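Toaster oven

A toaster oven is a small electric oven made to sit on a kitchen counter. It usually has a front door hinged at the bottom, a wire rack, a removable pan and heating elements above and below the food. Toaster ovens are used for toasting bread, reheating leftovers and baking small dishes.

Operation

Most models heat food with metal or quartz elements that glow when current passes through them. A thermostat switches the elements on and off to hold the set temperature. In the toast setting the thermostat is bypassed and a timer controls the cooking. Convection models add a fan, which evens out the heat and shortens baking times.
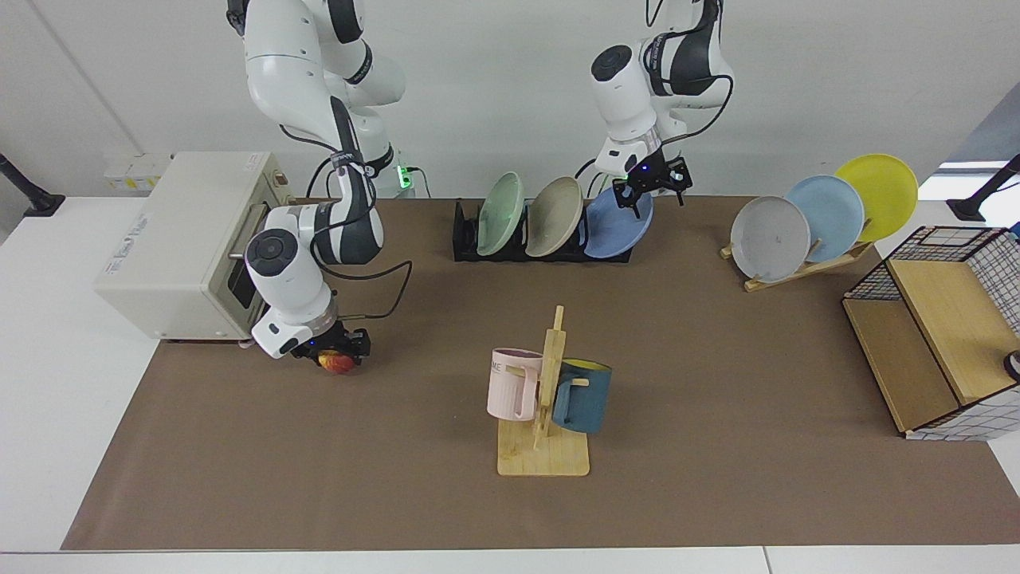

Because the cavity is small, a toaster oven heats up faster than a full-size range and uses less electricity for a single portion. The food also sits closer to the elements — a common cause of burned tops on cakes and casseroles. Recipes written for a large oven are often adapted by lowering the temperature or moving the rack down.

Placement and cleaning

The outer walls become hot in use, and makers generally advise leaving open space on all sides. Crumbs collect in a tray under the lower elements and can smoke or catch fire if left there. The tray is emptied once the oven has cooled.

Use in baking

Small fruit desserts are well suited to the appliance. In Dollesville, the baking teacher Antonina Mykhailiuk built her November evening course on it, and her printed handbook contains 33 recipes, 29 of them for toaster ovens. Baked apples, cored and filled with sugar and butter, are the first in the book.

See also

Convection oven
Toaster
Baked apple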